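About Us

Sokivon is a small cooking school in Pavdale, and we teach people to cook in the kind of kitchen they have at home. No steel benches, no row of burners, no one shouting. You get a counter, a fridge, a toaster, a few pans and some very good company. Classes are kept to three people plus a teacher, so everybody gets their hands on the food and everybody gets to ask the question they've been saving up (there is always one, and it's usually about eggs).

How it started

Dorin Olteanu started the school in April, after years of cooking in other people's restaurants and then going home to make toast. He wanted to teach the cooking he did for his own family: soups, stews, flatbreads, beans, a proper salad dressing, the sort of breakfast you can put together half asleep. The first class was a pot of bean soup and a loaf of bread, and the students stayed so long talking over it that the next group found them still at the table.

We have now welcomed 438 students. Some had never boiled a potato. A few were much better cooks than we are, and came for the company and the flatbreads!

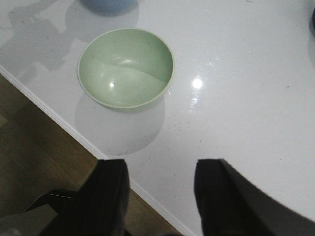
Breakfast was our first regular class and it's still the one people book for their parents, their roommates and their teenagers. We start with oatmeal, move on to eggs, and finish with toast and whatever fruit is good that week. Everything is served in plain bowls like the sage-green one, with its thin cream rim, and we love how food looks against that color. Yogurt and dark berries in a green bowl make a person feel very capable first thing in the morning. Expect crumbs, too. A breakfast class makes plenty of them and we wouldn't trust one that didn't.

What we teach

Our classes run all year, and you can take them in any order. Breakfast at Home covers the dishes above, along with a simple jam. One Pan, One Lid is our soup and stew class, and the one Dorin would teach every single day if we let him. Tivik is our bread class, named after the sourdough starter we use in it, which is fed before we've had our own coffee. Aoki is a short evening class in rice and quick pickles, named for the street we were on before we moved.

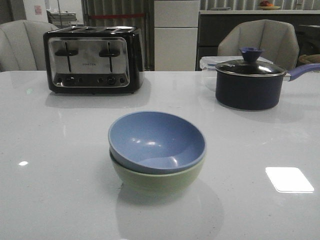 Each class includes 30 minutes of setting out before any cooking happens. We know it sounds like a long time! Students read the recipe aloud, bring out what they need and put away what they don't, and by the time the heat goes on the whole room has settled. People tell us it's the part they take home with them. One couple wrote to say they'd stopped arguing over dinner, and we've been dining out on that letter ever since.

Our kitchen

The room is bright, the counter is white and glossy, and there are comfortable upholstered chairs for anyone who'd like to sit down between jobs. We wipe down often and we wash up together. Bowls go back on the counter, ready for the next dish. 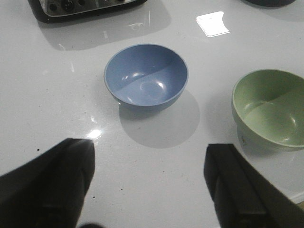
The blue bowl and the green one on our white counter.

We buy very little equipment and look after what we have. When students ask what they should get for their own kitchens, we nearly always tell them to wait, cook for a month with what's in the cupboard, and see what they miss. A decent saucepan with a lid will take you a very long way. So will a couple of bowls that nest, especially if your shelves are as short as ours.

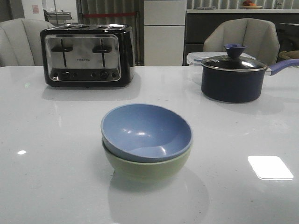
Leftovers go home with whoever cooked them, so please bring a container with a lid that really closes. Soup on the bus is an adventure we've had more than once.

Come and cook

Our next open house is on 27th October. There'll be bread from the Tivik class, a big pot of soup and plenty of time to talk, and you're welcome to bring a friend, a child or a recipe you've never been able to get right. Dorin loves those.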